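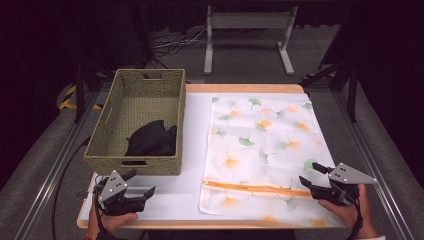 *Woven basket with a black cloth inside, and the ginkgo bag lying flat beside it.*

# Baskets and bags: the small storage gallery

Welcome to my gallery page for small storage. I started it in July, when I moved to a smaller flat and had to decide where every little thing should live. English is not my first language, so please forgive me if some sentence sounds a bit stiff. My neighbour Delyth Owen reads the pages before I put them online, but she is kind and does not correct everything.

I like to fold and sort on a table, never on the bed. On the bed I become lazy and everything slides together. A sheet of something white under my hands also helps me, for dark clothes and for light ones, and I see quickly if I forgot a sock.

The basket is the piece I use the most. It is higher than the ones I had before, and longer than it is wide, so it goes with the short side to the front on the shelf. For me this is the correct way, as there is a handle opening in each short side and I can pull it out with one hand. My shelf is a Mundell, 14 years old, and it has seen three flats already.

The bag with the ginkgo leaves is for thin things: scarves, summer blouses, pillow covers. The fabric lets a little of the content show through, so I do not need a label. I was not sure about the pattern at first, green leaves and orange-yellow leaves going in every direction, but now I find it cheerful. When it is not in use I lay it flat under the towels.

Some remarks about the weave. I was looking for a long time for a basket with a tight weave, because my old one from the Fesell shop had big gaps and the buttons of my cardigans were always caught in them.

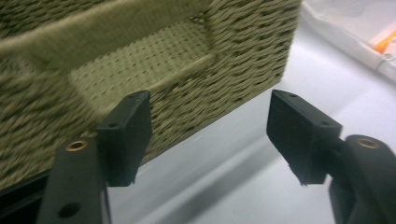
With a tight weave you must still clean between the rows from time to time. I use a soft brush, the kind for shoes, and I go along the rows and not across them. After this I wipe the rim and the edges of the handle openings with a cloth which is only a little damp. Then the basket stands near the window until the evening. Please do not put it on the radiator, I have ruined one like this.

For black clothes I have one more habit. They go in the basket alone, without white towels, or you will find white fluff on them the whole week. T-shirts I roll, trousers I fold in three parts. A soft black top I simply drop in if I will wear it again the next day, and I do not feel guilty about it.

Several readers asked about the measures of my shelf. The opening is 50 cm wide and 64 cm deep, so a long basket fits well and there is still a place behind it for the winter gloves.

On the next page I will show the drawer boxes from Matheson, with the dividers I cut myself.

*Page last changed: Aug 9, 2021*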